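3. Data Collection in the Course Project

3.1 Course setting and teams

The project ran as the second half of an elective in the engineering program at Effiong College. Students came from mechanical engineering, computer science and product design, and most had never worked with a robot before the course. They were placed in mixed teams at the start of the term. Each team had to include at least one student who had taken the introductory programming class. We did not balance the teams on any other measure.

The task for the term was the same for all teams: teach a robot arm to pick up ordinary objects from a table and set them down at a given spot, using only demonstrations that the team had recorded by hand. Teams did not write motion plans. They chose what to record, recorded it, checked it, and submitted the result to a shared training job that the teaching staff ran overnight. The trained policy was then tested on the arm in the teaching lab the next morning.

We chose this format after an earlier version of the course in which students spent most of their time on the software that controlled the arm. In that version, few teams got as far as thinking about data. Moving the training job to the staff side took away some of the engineering work, and several students said in the exit survey that they missed it. It did leave enough lab time for every team to go through the full cycle of recording, training and testing 3 times.

3.2 Handheld recording tool

Demonstrations were recorded with the Skurneo, a handheld gripper tool built in our own workshop for this course. It carries a wide-angle camera that looks out over two fingers. The student holds the tool, moves it toward an object, closes the fingers, moves the object and opens the fingers again. Video and finger opening are saved together. The position of the tool is worked out later from the video and from a motion sensor in the handle.

The finger pads are cast in a soft ridged form and screwed to a plate, so that a worn pad can be replaced without opening the rest of the tool. The same pads are used on the robot arm. This matters for the project since the policy sees the fingers in every image, and in a pilot run we found that a change of pad color between recording and testing was enough to upset the policy. After the pilot, all pads were cast from one batch of colored silicone. Teams were told to report a torn pad before recording anything else with it.

Every team received one tool, one spare set of pads and a printed checklist. The checklist covered charging, storage space, lens cleaning and a short calibration in which the fingers were opened and closed fully before each session. Skipping the calibration was the most common error in the first cycle. Files without it could be repaired by hand in most cases, but we returned them to the team instead and asked for a new recording.

3.3 Places and objects

In the first cycle, all recording took place in the teaching lab. In the second and third cycles, teams were asked to leave the lab and record in at least two other places on campus. The reason was practical. Policies trained only on lab recordings did well on the lab bench and poorly when the bench was moved to the other side of the room. We wanted students to run into this problem on their own, and then to try to fix it through their choice of data.

The places that teams picked were mostly near where they already spent their time: shared tables in halls, a dining area, study rooms and two office kitchens. The teaching staff gave no list of approved places. The rules were that the table had to be free for use, that walkways had to stay open, and that a sign be put up while recording was going on. Teams recorded at different times of day, and the amount of daylight in the recordings varies a great deal as a result.

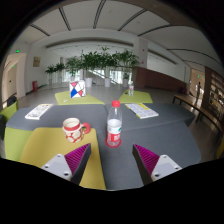 Figure 2. View from the handheld tool in an indoor hall, with a mug and a bottle on the nearest part of the table.

Objects were treated in the same way. Each team was given a starter set of household items and asked to add items of its own. The only limits were on size and weight: the object had to fit between the open fingers, and the arm had to be able to lift it safely. Glass was not allowed. Drinks in open containers were not allowed either, though closed bottles were.

Mats and coasters came into use in the second cycle. One team began using them to mark the target spot, and the practice spread to the other teams within a few sessions. We later made it part of the assignment. A target marked by a mat or coaster is easy for a student to set up and easy for a grader to judge. It also gave teams another thing to vary, and the stronger data sets from the third cycle include targets in several colors and shapes.

3.4 Session procedure

A recording session lasted 90 minutes, including setup and cleanup. Within a session, one student held the tool, one reset the objects between demonstrations, and the others kept the log. Roles were changed at the halfway point. We asked for this change because the way a person approaches an object is quite personal. Some students came in low and from the front, others from above, and a data set recorded by one person tended to hold only one kind of approach.

The log was a plain spreadsheet with one row per demonstration. It listed the place, the object, the target, the person holding the tool, and a short remark if something had gone wrong. Dropped objects were to be kept and marked, not deleted. Many teams deleted them anyway during the first cycle, and we had to explain again that a recording of a drop followed by a second attempt could be useful for training.

Lighting was not controlled. Students were asked to note when a window was directly in the camera's view, as the automatic exposure then tended to darken the table. They were also asked to avoid fast turns of the wrist, which blurred the video and made it hard to recover the position of the tool. After the first cycle, the software on the tool was changed to give a short beep when the motion sensor went above a set limit. Students found the beep annoying but slowed down.

3.5 Checking and submission

Before submitting, each team had to check its own recordings with a small review program called Brosteck, which runs on the lab computers. The program plays the video next to a plot of the finger opening and a drawing of the tool's path. The student accepts the recording, rejects it, or marks it for a second opinion. Recordings marked for a second opinion were passed to another team. We had planned for the staff to handle these, but the number was too high in the first cycle and the exchange between teams worked well enough that we kept it.

Teams disagreed most often about demonstrations in which the object was set down partly outside the target. Some teams accepted anything that touched the mat, while others wanted the whole base of the object inside it. The assignment text had not settled the question. For the third cycle we wrote a rule that the base must be fully inside the target when the fingers open, and earlier recordings were checked again under this rule.

Over the three cycles, the teams submitted 566 accepted demonstrations from places outside the lab. The recordings made in the lab during the first cycle are kept as a separate set and are not included in this number. Each accepted demonstration was stored in the course archive, Arnine, together with its log row and the review decision. Later classes have read access to the archive but must record their own data for grading.

3.6 Grading

Grades were based on the data and the written reports, with a smaller part given for how well the trained policy did on the arm. We kept the last part small because test results varied from day to day even for the same policy. A team could do careful work and still be unlucky with a test that covered only a few objects. In the reports, students had to explain what they had changed between one cycle and the next and what they expected from the change.

The best reports made a guess that could be checked. One team wrote that its policy failed on mugs because the handle had pointed the same way in nearly every recording. The team went back, recorded mugs with the handle turned in many directions, and compared the two policies on the same test. Another team suspected that its policy was using the edge of the table to find the object, and recorded a new set on tables of different shapes to find out. Weaker reports said only that more data had been collected.

We required that about 80 percent of the recordings in a team's third submission be new. The remainder could be taken from the second cycle if the team gave a reason for keeping them. Teams that used this option generally kept recordings of objects they no longer had at hand. Two teams kept recordings from a place they could not return to after the furniture had been moved.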